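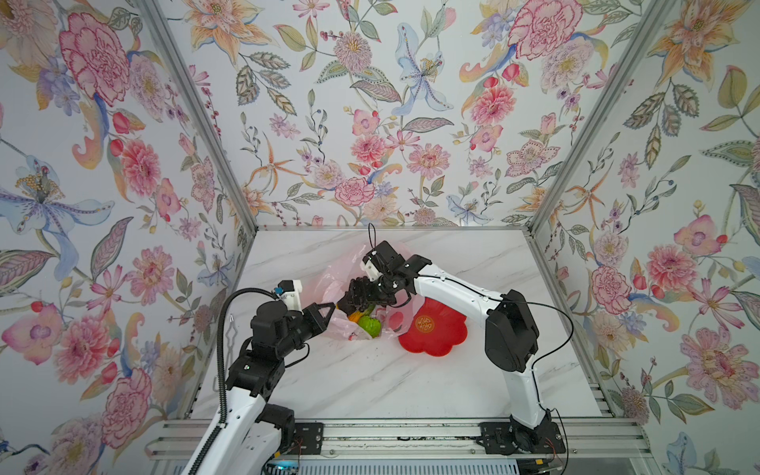
Dwynwen Prothero reckons a bag you can see through is half the unpacking done, and she said so before I'd even finished reading out my topic. I wrote it down because it ended up being my first section. So thanks, Dwynwen!

# Getting the Shopping Out of the Bag: my household practices report

## What I was trying to find out

My question was pretty small. When the fruit and veg come home in a thin plastic bag, what's the easiest way to get them out and onto a plate without squashing anything or chasing a lemon across the floor? I picked it because my share house is hopeless at it. We leave the bag on the bench, everyone grabs from the top, and a week later there's something brown and sad at the bottom.

Our tutor, Birgit Hagedorn, wanted the topic narrow (my first idea was "kitchens", which got a very long look), so I stuck to bags, plates and the bit in between.

## The bags

I tried two sorts at home. One was the flimsy kind from the Fareck grocer and the other was a stiffer one from Hevirel, which stands up by itself and is a dream to unpack. The flimsy ones slump. As soon as you let go, the mouth folds in on itself and you're fishing about in crinkly plastic with one hand while the other tries to hold the rim open. I timed myself with the Fareck bag and got 36 seconds on my worst go, mostly spent looking for the opening!

What helped most was holding the rim on one side and going in from above with the other hand. Tipping the bag up is quicker, but 900 grams of tomatoes all arriving at once is not a relaxing experience. I had bruises on the tomatoes and a fair bit of juice on my socks.

## Where the plate goes

I started with the plate at the far end of the bench and moved it closer each time. Right beside the bag was best by a mile. You lift, you go sideways a tiny bit, you put it down. Fedir Tkachenko argued for putting the plate in front, closer to your tummy, and for him that did work, but he's left-handed and I kept knocking it with my elbow. 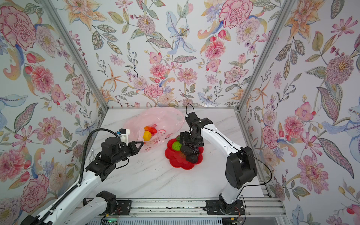 *Fig. 2. Pink bag with fruit still in it, red flower-shaped plate to its right.*

I like a plate with a bit of a lip. The petal edges on the red one look cheerful, and a bright colour makes it easy to find when your eyes are on the bag. My flat white one from home let an orange roll straight off, twice.

## Things I'd change

I should have used the same produce every time. Capsicums are awkward because they catch on the plastic, and lemons aren't, so my times for the two bags can't really be compared. I also forgot to write down which tries were one-handed, and Alfie Tapley spotted that in my draft straight away (fair enough).

If I did it again I'd weigh out 1,000 grams of mixed fruit and veg, keep the plate in one spot and get someone other than me to do the unpacking. Fedir has already said yes, as long as he gets to eat the peaches.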